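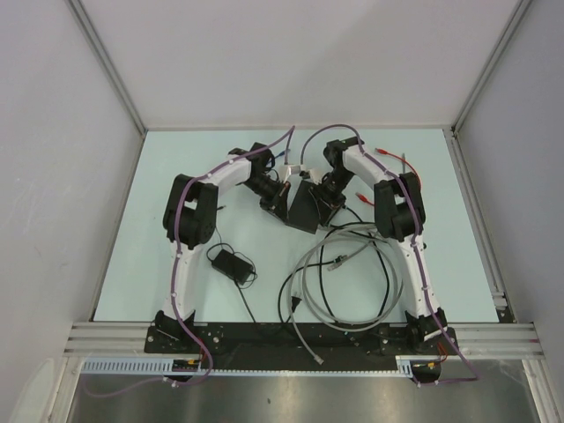

News > Security > Scams

Parcel text scam now comes with a friendly voice on the line

You know those texts saying your parcel is stuck at the depot and there's a small fee to pay? I get so many of them that I delete them half asleep. Well, somebody has given the old trick a new coat of paint, and I have to admit it nearly had me last month.

The message claims to be from Perar, the courier lot who deliver to most of our side of town, and there's no link in it at all. It just gives you a phone number and says a driver tried your door. Ring it and a very pleasant recorded voice reads out your postcode (correctly, in my case!) and asks you to key in a six-digit code "to confirm the address". That code has just landed on your phone, and it's the one your email provider sends when somebody is trying to reset your password.

So you type it in, they've got your inbox, and off they go through everything else you've ever signed up for.

Kerstin Tiedemann at Guromside, a small security outfit I pester whenever something odd turns up, has been collecting these since June. She has 69 different phone numbers on her list so far, all passing callers to the same recording. The longest any of them stayed live was 6 days, and by the time a number gets reported and blocked the next one is already going out in texts.

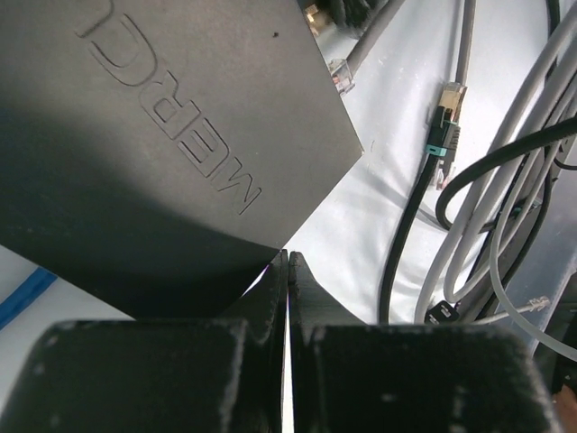 What bothers her most is the speed. "From the code being typed in to the password being changed, we timed it at 90 seconds," she told me. "You haven't even put the kettle on." Her colleague Torben Wendt reckons the postcodes come from an old leak at some online shop or other, though he can't say which and he wasn't going to guess for my benefit.

I did ask Perar about it. Mareike Grube in their press office said the company never asks customers to phone in a code, and that real missed-delivery messages only show up in the app. She also said they'd put a warning on the website, which I eventually found under "Help", then "Other", then "Other" again. Bit more prominent next time, please!

If you've already rung one of these numbers, change your email password first and then look in the settings for any forwarding rules you didn't make. Joscha Harms, who runs the Prikirside forum, had three members caught out, and two of them found every message was being quietly copied to a stranger, even after the new password went on. Switching to an authenticator app instead of texted codes helps too, as long as you don't read those out to anybody either.

Kerstin would still like more numbers for the list, so if you get one of the texts, send her a screenshot through the Guromside contact page before you delete it.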